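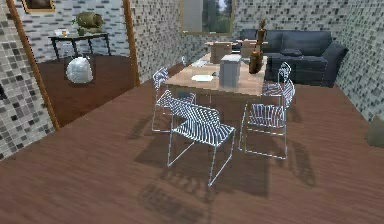 Cesbridge Outdoor Club, May meeting, notes by me (Tadeo Escobar)

We got going at 7, or close to it, with the usual crowd plus two new faces who found us through the bulletin board at the gear shop. Welcome! Welington Cavalcanti ran things, I typed as fast as I could, so if I got you wrong please holler and I'll fix it before the next one.

Last month's notes: approved, with one fix. I had written that the Betetti trail was closed. Only the lower lot is closed, and you can still park up by the water tank and walk in.

Summer trip
This took up most of the night. The choice was between Liao Lake and the Vusmont loop, and people had feelings. Welington wants Vusmont for the ridge walk (he has wanted it for three years now, we know, Welington). I said I liked the lake because we could leave the tents up and do day hikes with light packs, and my knees would send everybody a thank you card. There was some back and forth about bugs. In the end we voted and it was Liao Lake, 12 to 9, so that's all 21 of us heard from. Vusmont goes on the list for fall, when the creek crossing is lower anyway.

The group site costs $200 for the weekend and we need to book it soon. Motion to pay for it out of club money, seconded, passed.

Getting there
Carpool from the Cesbridge park and ride. We need drivers with room for packs, and at least one roof rack for the canoes. I can take three people if nobody minds sitting next to a cooler. The last stretch of road is gravel and pretty washed out, so low cars should plan on going slow or riding with someone else.

Food
Group dinner the first night, everyone on their own after that. Chili won again. We'll do a pot without meat too, and please label your spoons this time.

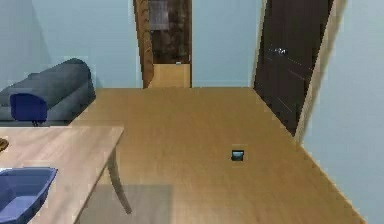
Sofa and table, door open.

Money
We have some $500 in the account before the campsite comes out. Dues are trickling in. If you haven't paid, bring it next time or catch me at a hike.

Gear closet
The big water filter is missing a hose. If it's in your garage, no questions asked, just bring it back. We also agreed to get rid of the two old stoves with the sticky valves and not lend them out in the meantime. Welington will look at prices for one decent two-burner and report back.

Other stuff
Someone asked about dogs at the lake. Yes on a leash, but not on the swimming beach. I'd also love to get a short evening hike going on Thursday, easy pace, out to the Betetti overlook and back. Six hands went up, so it's on. Meet at the water tank and bring a headlamp.

To do
Tadeo: book Liao Lake, start the driver list
Welington: stove prices, chili shopping list
Everybody: dues, and check your garage for that hose

We wrapped up a little before 9.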